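4 Sizing a Ring with the Brekel Gauge Set

The Brekel set holds plastic sizing bands on a split ring, plus a tapered stick marked in half sizes. Use the bands to measure a finger and the stick to measure a ring that already fits.

4.1 Measuring a finger

1. Leave the hand at room temperature for a few minutes. Cold fingers read small.
2. Pick a band that looks slightly too large and slide it over the knuckle.
3. Work down half a size at a time until the band meets light resistance at the knuckle.
4. Turn the hand palm down and shake it gently. The band must stay in place.
5. Write down the size printed on the band, then repeat in the evening.

Note: If the two readings differ by half a size, order the larger one. If they differ by more, measure again on another day.

Note: For a ring wider than 8 mm, use the wide bands (part no. 956). A wide ring fits tighter than a narrow one of the same size.

CAUTION: Do not force a band over a swollen joint. Remove a stuck band with soap and cool water.

4.2 Measuring an existing ring

1. Slide the ring onto the stick, narrow end first, and let it stop under its own weight.
2. Read the mark at the center of the ring - not at the edge.
3. Check which hand and finger the ring is worn on. The same finger on the other hand can differ.

CAUTION: Do not push a ring with channel-set stones down the stick. Pressure can loosen the setting.

4.3 Storing the gauges

Wipe the bands with a damp cloth and dry them before storage. Keep the stick out of direct sun.

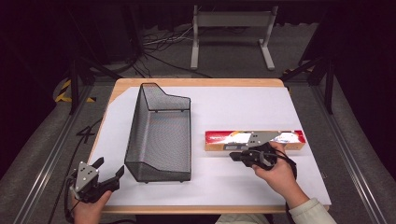 Rasmus Kuusk: Step 2 of 4.2 needs a line for comfort-fit rings. The inside is curved, so the center mark gave me a size that was too small on my finger. I went back to the wide bands and used that reading for the order.

Reply: Use the finger reading for comfort-fit rings. Section 4.2 applies to flat inner surfaces only.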